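Display Assistant (part-time), Artificial Flowers and Glassware
Vernivis, Stukcombe
Reference: Ellis 17

Vernivis supplies artificial flower arrangements to hotels, waiting rooms and residential homes. We wish to appoint a Display Assistant to join the arranging team at our Stukcombe premises. The post is part-time, at 17 hours a week, and is offered for a fixed term ending in January, with the possibility of renewal.

The postholder will report to Nélida Gallardo, Head of Display, and will prepare single-stem and small grouped arrangements for dispatch to clients. Much of the present work concerns our spring range, in which artificial tulips in reds and pinks are matched with coloured glass vases. Stems are laid out on the table, checked for marks and loose leaves, and placed one at a time. 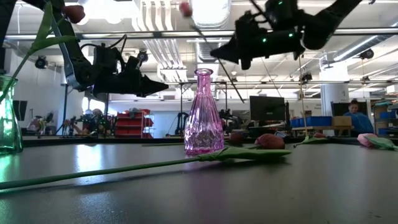 Care in handling glass is essential. Vases with a narrow neck will take very few stems before the leaves begin to crowd, and the Assistant will be expected to judge this by eye and to bend each stem to a natural line. Finished pieces must agree with the client's order sheet in colour and height — substitutions may be made only with the approval of the Head of Display.

Other duties include wiping and polishing vases before use, returning unused stems to the correct drawer, wrapping completed arrangements and keeping the stock book up to date.

Applicants should have a steady hand, good colour vision and a tidy manner of working. Previous experience in floristry, window dressing or retail display would be an advantage, although full training is given over the first 2 weeks. The work is carried out largely standing, and boxes must be lifted from time to time.

Applications should consist of a letter of no more than 100 words and the names of 2 referees. They should be addressed to Walter Carhuamaca, Staff Office, Vernivis, Stukcombe, and must arrive by noon on Wed 20 March. Shortlisted candidates will be invited to complete a practical exercise lasting 30 minutes, followed by a short interview. Travel costs within the county will be refunded on production of receipts.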